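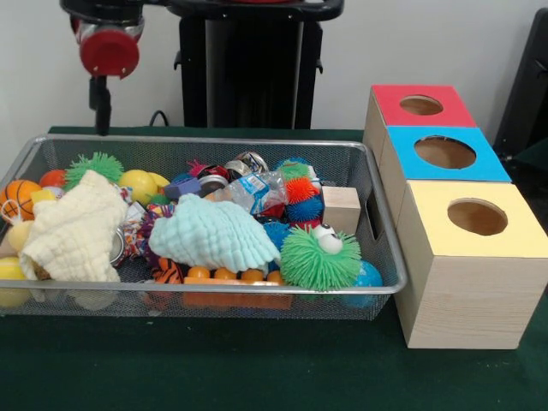
Where do toys go after a family hands them back to the Herberg toy library?

They go to the sorting room on the ground floor, where they are checked, cleaned if needed, and put back on the shelves under the right category.

I spent a morning at the library in October, when it opened its back rooms to visitors. The public side is easy to find, through the glass doors and past the coat hooks. The sorting room is at the other end of the corridor, behind the office, and most borrowers never see it. Visits started at nine and groups were kept small, so there was time to ask questions.

Our guide was Loubna Samir, who runs the returns desk. The library lends to families, two day care centers and the children's ward at the Gallar clinic. Families pay a yearly fee and can keep an item for up to 40 days. The clinic has its own arrangement and swaps its toys more often.

Returns come in mixed. Parents tend to empty a whole toy corner into a bag and bring that, and the desk tips it into a wire basket. Mesh is used because grit and crumbs fall through, and because a small ball at the bottom can be spotted from the side. The baskets were bought from a kitchen supplier called Fornia. Samir said they had tried plastic tubs before and that dirt collected in the corners.

The sorting itself is done on a table with green felt on top. The felt keeps balls from rolling away and is easy on blocks. A basket can hold a basketball-patterned ball, a tennis ball, a spiky green puffer ball, a tiger-striped plush and a braided rope toy all in one heap, with muslin cloths bunched up on top. The cloths come out first. Cream and light blue ones go in the same wash, at 60 degrees, and are not ironed. Plush toys are looked over at the seams and sent to the laundry shelf.

Balls are squeezed and wiped. Anything that has gone soft is put aside for the repair bench, where it either gets pumped up or gets thrown out. Blocks are matched to their sets, and this was the slowest part of the morning. A hexagonal block might belong to any of several sets, and the paper lists are kept in a binder that has seen better days. Plastic bags are taken out as soon as they are noticed, and small rings go on a tray to be checked against the size gauge before anyone decides which age group can have them.

The wooden boxes with the colored tops stack, so they take up little space on the table. I asked whether the library would take one I have at home with a split side, and was told to bring it in on a repair evening.

After sorting we were shown the storage room. It is narrow, with shelves up to the ceiling from a shop fitter named Ghoneim, and the labels are handwritten. Puzzles take up far more room than I expected. The ride-on toys are kept in a shed across the yard, and we did not go in on account of the rain.

The tour took 50 minutes, and coffee was served afterward in the reading corner. Visitors could sign up for a membership on the spot, and 3 people in my group did. The entrance is level with the street, but the yard has a step. Parking is limited, and the bus stops across the road. The next open morning will be in spring, with the date to be posted at the front desk.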